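January, 7:40 p.m.

Spent most of the day on the green carton. Notes while I still remember which change did what.

The job is a folding box for the Sisis order, small size, one-piece blank, no glue. Irfan Siddiqui sent over the revised die line last night with the dust flaps shortened and the lid tab moved inboard. He wants a decision before the run of 1000. I had 15 blanks cut from the new line and kept back five from the old one for comparison.

Set up on the gray table, since the light there is even and the creases show. Procedure was the same as last time: break every crease by hand to a right angle, let the blank relax flat, then fold it up in sequence. Back panel, side walls, dust flaps, front, lid. I write down where the board first resists.

First finding: the side walls go up cleanly but don't stay up. They relax outward as soon as pressure comes off, and the dust flaps then sit at different angles. On three blanks in a row the left flap stood higher than the right. I checked the crease depth and it is the same on both sides, so the grain direction is the more likely cause. The blanks were nested on the sheet in two orientations to save board. Marlina Yeoh did the nesting and labeled the two groups, which saved me an hour.

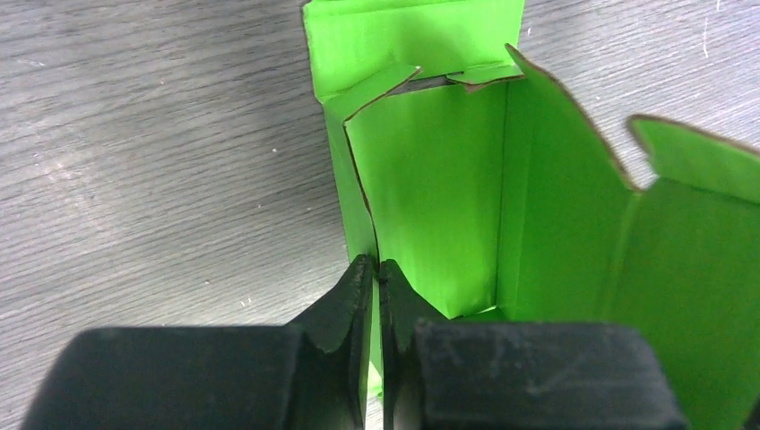 After sorting by orientation the behavior was consistent. Group A, grain parallel to the long crease, springs back badly. Group B holds close to square without help. I should have separated them before starting. The morning's readings are mixed and I have crossed them out.

Second finding is the cut edge. The face print is a full-coverage lime green and the core is brown, so any roughness in the cut shows as a brown line against the green. On the old blanks it was thin and regular. On the new ones it is ragged at the dust flaps. Could be a worn rule in the die, or the flap radius is too tight for this board. Irfan thinks the rule. I think the radius, but I have no way of testing that here. Asked Stinden for a quote on re-ruling just that section. They want a sample with the bad edges marked, so I marked one in pencil and put it in an envelope.

Lunch late, soup.

Afternoon was the slot and tab. The drawing calls for a narrow slot with the tab entering from the lid side. With the side walls square, the tab finds the slot on the first try. With the walls relaxed, it catches on the near lip and the board buckles at the crease above. Forcing it leaves a pale line in the print that doesn't rub out. I tried easing the tab corners with a knife, two blanks only. Better entry, weaker hold. Widening the slot would be the other route, but then the lid rattles, and Parveen Jadoon rejected a rattling lid on the last job.
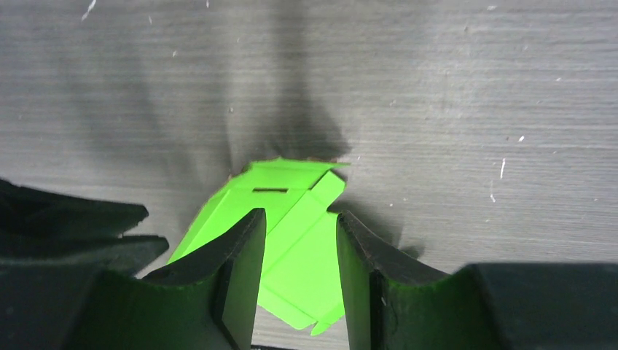 *Green carton, part folded. Narrow slot near the top.*

Folding order matters more than I assumed. If the lid crease is broken before the side walls, the lip tends to kick out to one side. If it is broken last, it lies flatter. I repeated this on four Group B blanks with the same result each time and changed the instruction sheet: lid crease last. Humaira Afridi has to approve the sheet, and she will ask why step 6 has become step 9.

Weight of board: the sheet wrapper says Zollura, code 505. The order form says only "green, one side." I have written the code on the job card so the reorder doesn't arrive as something similar.

Open items:

- All blanks to be nested in the Group B orientation. More waste per sheet. Marlina to work out how much.
- Slot stays at the current width for now.
- Envelope to Stinden.
- Ask Irfan for a slightly larger radius at the dust flaps, one sample only.
- Find the bone folder. Used the back of a spoon all day.

My thumbs are sore and there is green dye under one nail, from the eased tabs I suppose. Swept the trimmings into the paper bin. Left the good Group B blanks under the heavy catalog overnight to see if the creases take a set. Will measure the wall angle before breakfast, then ring Irfan about the radius.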